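Andcombe Allotment and Garden Association
Minutes of the November meeting, held in the back room, 7 p.m.

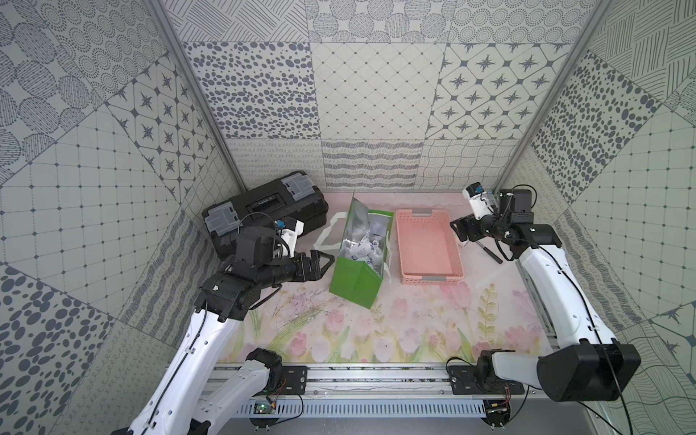
Water charges. The meeting took up the bill from Trastach, which came to 436 for the season against 272 last year. The secretary had written to ask for a breakdown and received a leaflet. Several plot holders doubted that the meter had been read at all, given that the standpipe by the lower gate was shut off for most of the summer. One member thought a leak more likely. Another said we had blamed a leak the last time too, and dug up half the path looking for it. The shared tools came up at this point, as the pipe wrench is supposed to live in the black toolbox with the two grey latches, and three people who wanted it in the spring could not find it. Agreed to read the meter ourselves on the first Friday of each month and write the number in the shed book. The bill will be paid under protest. It was asked what "under protest" would change, and the chair said probably nothing.

Compost delivery. Rattanakul Soils have offered a bulk load at a discount if we order before spring. The price looks good on paper. The secretary pointed out that the last "screened" load had glass in it and that the discount does not cover delivery up the hill. A member asked for a sample bag first. The supplier has said samples are not their usual practice. Agreed: no sample, no order.

Slug trial. The upper plots reported on the copper tape tried on 7 raised beds. Those who put it up say it worked. Those with beds next door, without tape, say they had few slugs either, it having been a dry year. The chair asked whether anybody had kept a record. There was none. The request for 203 to tape the remaining beds was turned down, four in favor and nine against. Members may buy their own.

Waiting list. It was claimed again that the list is long. On checking, many of the names have not answered a letter in two years. The secretary will write once more and strike off anyone who does not reply by the next meeting. One member objected that people move and letters go astray. The objection was noted.

Joint show with Mivthorpe. Mivthorpe want to share the summer show again and split the takings evenly. Members recalled that last time we supplied the tables, the tea and most of the vegetables. The proposal says costs would be "shared fairly" and gives no figures. Deferred until they send some. The onion class was discussed at length without a decision on whether tops should be tied.

Any other business. The lower gate still does not close. The meeting had been told in the spring that it was fixed.

Next meeting: same room, 7 p.m., date to be posted on the shed door.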